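April 2024
By the Trostness Review books desk

We use cookies to remember your reading preferences and to count visits. Accept all | Manage settings

The collections editor at Breklow, a small press that publishes translated short fiction, keeps her submissions log in a spreadsheet with 13 columns. The first is the date of arrival. The last is headed "reread" and is filled in only for manuscripts that have been through the whole process once and are due to go through it again.

"Every book we have published has an entry in that column," she says. "A story collection reads differently after a gap. I set the gap at six weeks and I do not shorten it."

Breklow issues four titles a year, all of them collections by a single author. It does not publish novels or anthologies. The editor asked not to be named in this interview, on the grounds that the press puts the translator's name on the front cover and the editor's name nowhere, and she would like to keep it that way.

Her account of the work begins with order. A collection usually reaches her in the sequence in which it was published in the original language, and she treats that sequence as provisional.

"The first question is whether the author chose the order or the original publisher did. I write and ask. If it was the author, I need a strong argument to move anything. If it was the publisher, I start from nothing."

Starting from nothing means printing each story separately, with a cover sheet giving its length, its point of view, its tense and the season in which it is set. She does not put down themes. She considers theme a poor guide to sequence, because readers find it without help and resent being led to it. Tense, on the other hand, causes real trouble. Two present-tense stories back to back will blur, in her experience, even if they share no other feature.

The press's most recent book, Fujimoto, is a set of 10 linked stories named after the shop that appears in each of them. The original edition had 11. The omitted story was cut with the author's agreement after the second reading.

"It explained the shop. It gave the date the shop opened and who paid for it. The other stories work on the basis that the reader does not have this. We could have put it last, but then it becomes the answer, and the book had not asked the question."

Readers of the original have objected to the cut, a few of them in writing. She replies to each letter with the same two paragraphs and an offer of the missing story as a stapled pamphlet. Almost 109 pamphlets have gone out so far, against a print run of 200.

On translation itself she is brief. She reads two of the languages the press works from and relies on a second translator's report for the rest. The report is paid, runs to six pages and must include at least one passage the reader believes to be untranslatable. The passage goes to the translator before a contract is signed, with a request for a draft. She says she is looking at the notes that come back with the draft more than at the draft.

"If there are no notes, I worry. If there are three pages of notes on one paragraph, I also worry, but I can schedule for that."

Breklow edits on paper through the second pass and on screen after it. Changes from the paper pass are keyed in by the editor herself. She has tried handing this over and went back to doing it after one book, having found that she caught a further set of errors while typing. Punctuation of dialogue is settled per book, in a one-page style sheet — quotation marks, dashes or nothing — and the sheet is closed once the first story has been set. 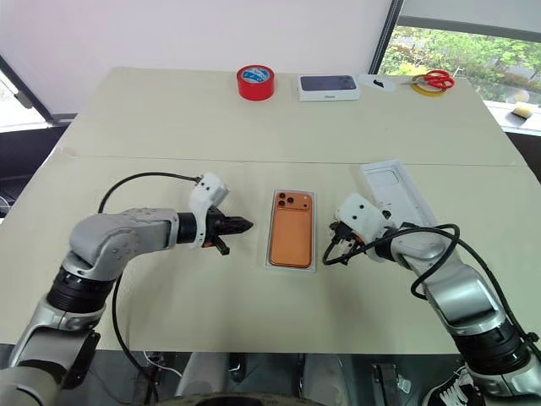
Two-arm setup over a covered tabletop.

Asked about reviews, she says she reads them once, in January, in a single sitting, for the whole of the previous year. She notes any factual error and any sentence quoted from the book, and compares the quoted sentences with those she had marked in manuscript. The overlap is small. She has not drawn a conclusion from this.

The next title is Plarness, a first collection whose stories are all set on one ferry route. It had been turned down by two larger houses for being too short. The editor does not plan to add to it. At the time of our conversation it was in its six weeks, in a box file on the shelf behind her desk, and she had not opened it since the first reading.

"I remember four of the stories well and two hardly at all," she says. "Those are the two I will read first."

Get new interviews by email once a month. Enter your address to subscribe. You can unsubscribe at any time.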